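The Roterstead Shed

a short story

Ten past one in the morning and she was still under the bench looking for the 2 mm hex key.

It wasn't under the bench. It was in her back pocket, where it had been since supper. She lay there a second longer anyway. Cool floor. The compressor next door ticking down. Roterstead workshop at night, everybody gone except the member with the lathe, who never went anywhere.

She'd called the build Issa. Two arms, bought tired from a lab clearance in Erkurmont, driven up in July in the back of a borrowed van with blankets round them like sick dogs. Three months of evenings since. New cables, new power supply, a controller she had wired wrong twice and right once. And code. So much code, most of it bad, some of it hers.

The job was simple. That was what she'd told her sister on the phone. Pick a tube up, put it in a hole. A child could do it.

"So get a child," said her sister.

The shop that wanted it was called Ceketum. A water testing outfit, three rooms over a bakery. They filled tubes all day and racked them by hand and their wrists hurt. If she could show them a run, a real one, start to finish, no hands, they'd pay for the next one. If not, well. Rent was due either way.

She got up. Banged her head. Sat down at the laptop.

Run 106.

She typed it in the log because she typed all of them in the log, even the one where she'd forgotten to plug in the left arm and sat there for a quarter hour cursing at the software.

Go. 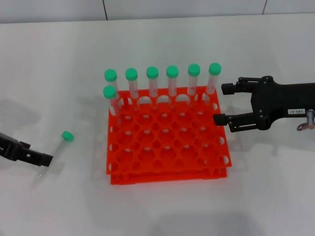

She held her breath, which was stupid, the arms didn't care. Come on. The left one always thought too long. It had a way of stopping just short, like someone at a party trying to remember your name, and she'd spent a whole week on that pause and never found it. Timing? The planner? Some number she'd put in as a joke back in the summer and forgotten?

Then it closed on nothing. Pinched the air very gently and lifted it, and carried it over to the rack, and let it go.

"Great," she said. "Lovely. Put the lid on it."

Log: 106, fail, grip offset. She looked at that for a while. She'd written grip offset so many times it had stopped being words.

Coffee. The machine in the workshop kitchen took only coins and she had none so she drank what was left in the pot, cold, standing up. On the corkboard somebody was selling a bandsaw for 300, no blade. It had been there when she joined. Maybe it would be there when she left. She thought about leaving. Thought about it properly, for once, with the cup in her hand. Sell the arms on, give back the bench, sleep. Her mother would be so nice about it. That was the worst part, how nice she'd be.

She rinsed the cup and went back in.

The thing was, it wasn't reaching wrong. She'd watched it so many times from her own chair, from the one side, and from there it looked short. So she'd kept pushing the number out. A bit more, a bit more. She had never once just gone round and stood at the other end of the table.

So she went round. Crouched till her eyes were level with the top. Sent the left arm to its pick point by itself, slow, and watched it come.

It wasn't short. It was high. Just high. A hair, the thickness of a coin maybe, and every fix she'd made had pushed it further out along a line that was allready wrong.

She laughed out loud. Next door the lathe stopped, then started again.

Okay. Okay okay. Pull out all the old offsets, every one. That hurt, there was a week in there. Drop the table height in the config. Where did that number even come from? She scrolled up. Her own comment, from the summer. measure this properly later.

Later. Right. She got the steel rule out and measured it properly, and then did it again becuase it was past two by now and she didn't trust herself. Same both times. Typed it in. Saved. Saved again.

It needed a witness. She knew that was silly. But if it worked and only she saw it then by morning she'd half believe she dreamed it, and if it failed she wanted someone there so she wouldn't kick anything. She knocked on the partition.

The lathe ran down. Footsteps. A smell of cutting oil, and somebody large leaning on the doorpost, not asking.

"Two minutes," she said. "Don't talk to it."

Go.
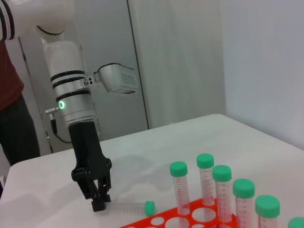 Why didn't she just build a chute, the lathe man wanted to know. Tubes roll. Tip them in the top, they come out the bottom pointing the right way, no wires. He'd made one for his shotgun shells years back, out of a drainpipe.

"Shh," she said.

"I'm only saying. Drainpipe's cheap."

"Please."

He shushed. She had both hands flat on her knees and was leaning so far forward the chair had come up off its back legs. The motors made their small noise. Her phone buzzed in her jacket and she let it.

Down a little. Down a little more.

"Now," she told it, and it closed.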